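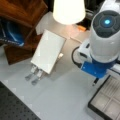

# harnov-tides

Hourly water level readings from the Harnov and Cosgrove gauges, cleaned and put on a common datum. Released by Pradell under CC BY 4.0.

## Contents

- `levels.csv`: one row per gauge per hour
- `gaps.csv`: start and end of each missing period (102 entries)
- `datum.txt`: offsets applied to each gauge

The record starts in 2000. Heights are in millimetres above the local datum. Times are UTC, with no summer time shift.

## Cleaning

Readings that differ from both neighbours by more than 200 mm are set to blank and flagged `S`. Gaps of up to three hours are filled by linear interpolation and flagged `I`. Longer gaps are left blank. In total 409 rows carry the `S` flag.

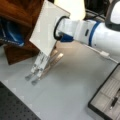
*Arm with blue ring band, over the tabletop.*

## Known problems

- Cosgrove reads low during August of the first year. The cause was not found and no correction has been made.
- The Sasent gauge is left out until its datum has been surveyed again.
- Surge is not separated from tide.

## Changes

Wed 4 September: fixed the sign of the Cosgrove offset. Files downloaded before this should be replaced.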